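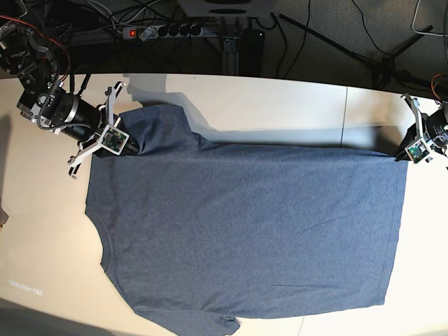 FOR IMMEDIATE RELEASE
Vevport, Wed 7 January

Sixteen Congregations to Sing from One Book as the Giltwood Hymnal Arrives

The Giltwood Fellowship of Churches will dedicate its new hymnal at a joint service in Vevport on the last Sunday of January, with all 16 member congregations taking part. Doors at Zwahlen Hall open at 2 p.m. and the service begins at 3. Everyone is welcome, whether or not they belong to a church, and there is no need to be able to read music.

The Giltwood Hymnal holds 231 hymns and replaces the fellowship's old brown book, which has been in the pews for 100 years. A good many of the old favorites are in the new book with their tunes untouched. Others appear with a second tune beside the first, where congregations on the two sides of the river have long sung the same words to different music. (Vevport and Trustcombe have never agreed on the evening hymn, and now they don't have to!)

Work on the book began with a simple survey. Each congregation sent in the hymns it sang most often, the ones it missed, and the ones it would be happy to rest for a while. The lists were read aloud at an open meeting in Trustcombe, and people sang as they went along. Several hymns that had dropped out of use got their place back that evening - the room knew them by heart.

The new hymnal also brings in songs written in the churches themselves. Among them are a harvest hymn from the Trustcombe congregation, a short sung grace that children at the Vevport Sunday school have used for years, and a funeral hymn that until now existed only on photocopied sheets. Chords for guitar are printed over the melody for many of the songs, and a large-print edition carries the same numbers as the standard one.

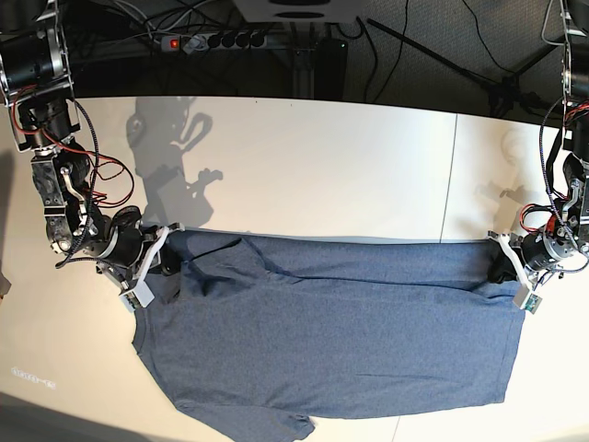 A blue-gray T-shirt held by two robot arms on a white tabletop.

A first printing of 4000 copies has been delivered to Vevport. Each congregation will carry its own books home after the dedication, and the old brown books will stay in use until then. Churches may keep as many of the old copies as they like. Members who would like one from their own pew should speak to their church office before the end of January.

The order of service on the day includes eleven hymns, readings from the Psalms, a prayer of blessing over the books, and a time of open singing when anyone may call out a number. A combined choir will lead from the gallery. Singers from any member church can still join, and rehearsals take place at Zwahlen Hall on Thursday evenings at 7. Bring a pencil.

The fellowship is thrilled with how the book has come out, and above all with how many people had a hand in it. Organists tried out the settings on their own instruments, from the big pipe organ in Trustcombe to the upright piano used at the smallest of the chapels, and sent back pages of notes. Some keys were lowered as a result, which the back rows will be glad to hear.

Tea and soup will be served downstairs after the service. Parking is free behind the hall, and the side entrance on the north wall is step-free. A loop system is available in the main seating area. Families with small children are warmly invited, and a supervised play room will be open throughout.
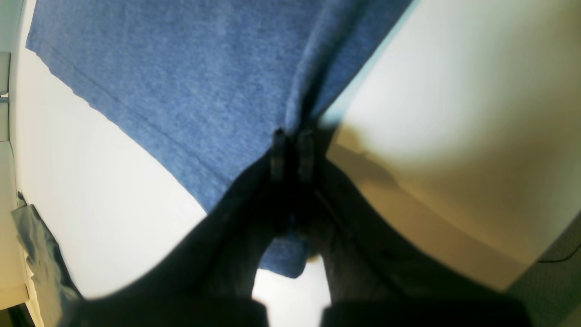
Close-up of heathered blue fabric with a stitched hem.

About the Giltwood Fellowship of Churches
The Giltwood Fellowship links congregations in Vevport, Trustcombe and the villages between them for shared worship, music and pastoral care. Copies of the hymnal can be ordered through any member church.

Media contact: Fellowship Office, Zwahlen Hall, Vevport

###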